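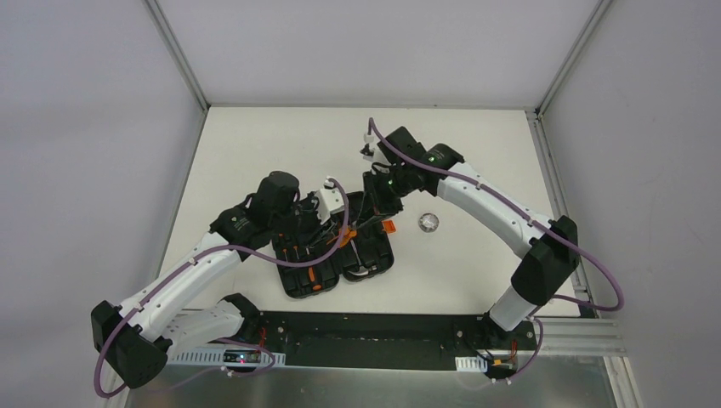
Two robot arms and an open tool case.

What Is a Sovereign Wealth Fund?

Say you get 30 dollars for your birthday. You could spend it by Friday. You could also put it away and let it grow, and then be very boring at the lunch table when people ask what you bought.

Some countries get birthday money too. They might sell a lot of oil, or copper, or natural gas, and end up with more coming in than they need for roads and schools that year. A few of them put the extra into a giant savings pot called a sovereign wealth fund. "Sovereign" is an old word for a ruler. These days it just means the money belongs to the country.

A pretend country

Let's make up a place called Skakia. Skakia is small and windy, and under one of its hills there is a huge amount of copper. The rest of the world wants copper for wires, so it sends Skakia money, and the government of Skakia has to decide what to do with it.

Plan one is to spend it all. Every town gets a swimming pool with a wave machine. This is a very popular plan, right up until the copper runs out and there is no money left to fix the wave machines.

Plan two is to start a fund. The grown-ups in charge call it Bundetti, probably after a very long meeting.

What does Bundetti do all day?

It buys things that might be worth more later. Mostly it buys shares. A share is a tiny slice of a company. If Bundetti owns shares in Sang, a company that makes bicycles, then Bundetti owns a little bit of Sang. It doesn't get a free bicycle. It may get a small part of the money Sang earns, and that part is called a dividend.

Bundetti also buys bonds. A bond is a loan with a fancy name. You lend your money to a company or a government, and they promise to pay it back later with some extra, called interest.

Why not just pick the best company?

Because it's very hard to know which one that is. Suppose Bundetti put everything into Trarnska, which makes umbrellas, and then it didn't rain for a year. Oh dear.

So big funds spread their money out. Bundetti owns slices of 2,159 companies. On a bad day, 1,407 of them might drop in price, and the others might go up or just sit there. Spreading money out like this is called diversification. It's a long word for not carrying all your eggs in one basket, and it won't stop every egg from breaking - sometimes nearly everything drops at once.

Who gets to spend it?

Every fund has its own rules. In Skakia, the government can take out a small amount each year and has to leave the rest alone. Leaders do get tempted, especially before an election, when wave machines start to sound like a great idea again.

Can I have one?

You can't have a sovereign wealth fund unless you are a country, and if you are 6 years old you are probably not a country. You can have a jar, though, or a savings account if a grown-up helps you open one. The bank will pay you a little interest. It may be enough for a sticker.

Words to know

Share: a small slice of a company.
Dividend: money a company pays to the people who own its shares.
Bond: a loan you make to a company or a government.
Interest: the extra money paid for borrowing.
Diversification: spreading your money over lots of different things.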